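Clivside Peel-and-Stick Wall Tile and Marble Floor Sheet: Review After a Year

By Yaroslav Bondarchuk

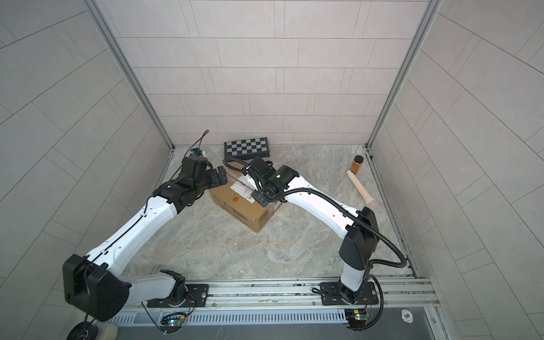
I bought the Clivside wall tile in light gray and the matching marble-pattern floor sheet for a utility corner. The area needed three walls covered and one floor, and I wanted something I could put up without mortar. Both products come from the same line, and they are sold separately.

The wall tile comes in packs of 12 sheets. Each sheet has a staggered brick pattern, and the ends are stepped so they lock into the next sheet. The first row decides everything. I drew a level line and worked up from it, and the rows stayed straight. On the second wall I trusted the floor instead, and I had to pull off 3 sheets and start over. They came away clean within the first few minutes. After an hour the adhesive had set and they would have torn.

Cutting is easy with a sharp utility knife. Change the blade often. Inside corners are the weak point, so plan on trim there. Clivside sells a corner strip, but it was out of stock when I ordered and I can't comment on it.

The floor sheet is pale gray and beige with soft veining. The pattern repeats every 24 inches, which I noticed while laying it and have not noticed much since. It needs a flat base. Kiros Degefa helped me with the floor and found a ridge in the subfloor that we sanded down before going further. A small bump we missed still shows in low light.

Cleaning is simple. A damp cloth takes care of the walls. The floor shows dust less than the plain white sheet I had from Kanaujia, though it scuffs if you drag something heavy over it.

One wall sheet lifted at a bottom corner in July, when the room was humid. I pressed it back with a dab of contact adhesive and it has held.

Pros: straight pattern, easy to cut, wipes clean
Cons: needs a very flat surface, corners need trim, adhesive sets fast

I would buy the wall tile again. For the floor I would pay more for a thicker sheet.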